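Is a bigger current account deficit always bad for a small open economy?

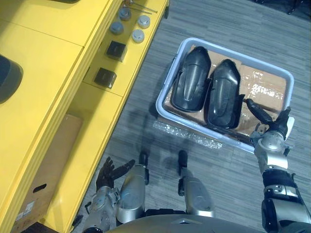
Ha-rang Moon
2018-05-19

I'm working through the open economy chapters of a textbook and I don't buy one of the claims. The made-up country, Wollow, has GDP of 3599, saves 210 and invests 343. So it borrows the gap from abroad, and the book calls this "neutral". How is owing money to foreigners neutral? My uncle's shop owed money too and it did not feel neutral. Is there a real argument or is this just economists being relaxed about other people's debt?

So-yul Cheon

Your doubt is fair, but look at what the borrowing pays for. The gap is 133, and it exists in the book because investment is high. If those projects earn more than the interest, Wollow can pay the loans back and keep something. If the same gap came from people saving less to buy cars, you'd get the same number and a much worse story.

What I don't trust is the "if". Textbooks assume the investment is good. Plenty of building booms looked like investment in the accounts — and were counted that way until the loans went bad. Check also which currency the debt is in. Owing 1000 in someone else's money gets heavier every time yours falls.

Prarness

Deficits are bad, a country should live within its means. Look up what happens in a sudden stop.

Hwang

A sudden stop is a risk, sure, but that's no case for a zero deficit every year. Read the chapter on intertemporal choice again, then do the August problem set with a higher world interest rate. The gap shrinks.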